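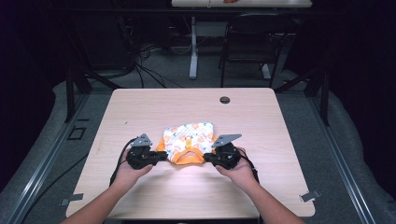

From: Noeline Grimshaw
To: Coslow Town supporters list
Date: February 2019
Subject: Re: [coslow-fans] Stefanou and the ground

Wissam Haddad wrote:

> Evening all. I was at the open meeting and came away feeling better
> than I have in a while. For those who couldn't get there: Stefanou
> are offering to take over the lease on Floden Road, pay for a new
> surface, and put their name on the ground for the length of the
> deal. The club keeps all the gate money. We'd play the start of
> next season over at Ploltbridge while the work is done and be home
> again by the fall. They say capacity goes up by 649 once the new
> bleachers are in behind the north goal.
>
> I know some of you don't like the idea of changing the name of the
> ground. I don't love it either. But we haven't had an offer like
> this in my time, and the board wants a yes or no from members
> before the end of June. I'm for it.
>
> Wissam

Wissam, thanks for writing that up. I was there too, standing at the back by the coffee, and I must have been at a different meeting.

Start with the lease. You say Stefanou "take over" the lease. What the man with the slides said was that the lease would be assigned to a company they are setting up, and the club would then rent the field from that company. I asked what the rent would be. He said it would be "in line with today." Today we pay the county next to nothing on terms that have 31 years left to run. I'd like to see a number on paper before anybody gives that away for a carpet.

Then the gate money. Sure, we keep the gate. We average roughly 1000 on a good afternoon and a lot less when it rains, and the gate has never been what keeps us going. What about the bar? The parking? The Sunday league rentals? Those weren't on any slide. When I asked, I was told they were "still being talked through." Talked through with whom? I know two people on the board and neither of them could tell me.

The 649 extra places I just don't get. We don't fill what we have. The only people I can think of who need a bigger north end are people who plan to use the ground for something other than Coslow Town games. That may be fine! Concerts might even help us. But then say so, and say who gets paid for them.

As for Ploltbridge, have you tried getting there on a weeknight? The last bus back leaves before the second half is over. We shared with them once before, when the drainage failed, and we lost a chunk of our regulars that never came back. My brother-in-law was one of them. He still says he'll renew next year. The plan has us there for 90 days. I have never seen a grass field, a parking lot or a kitchen finished on the day the contractor said, and there was nothing in the packet about what happens if this one isn't. Do Stefanou cover our rent at Ploltbridge after day 90? Do we?

The name bothers me less than it bothers most people on here. Everyone will go on calling it Floden Road whatever the sign says. I'd trade the sign for a decent surface tomorrow if that was the whole deal.

So I'm a no for now. I could be moved. What I'd want first is the draft lease, in full, sent to members and not read off a screen, and the accounts of whatever company ends up holding it. If the board can't share those, I'd like somebody to tell us what the hurry is about.

Does anyone still have the minutes from when we renewed with the county? I think there was a clause about the county having to agree to any transfer, but my copy went in the move and I don't want to say it for certain. Scans are fine, send them to me off list if they're big.

Noeline
(north end, by the broken turnstile)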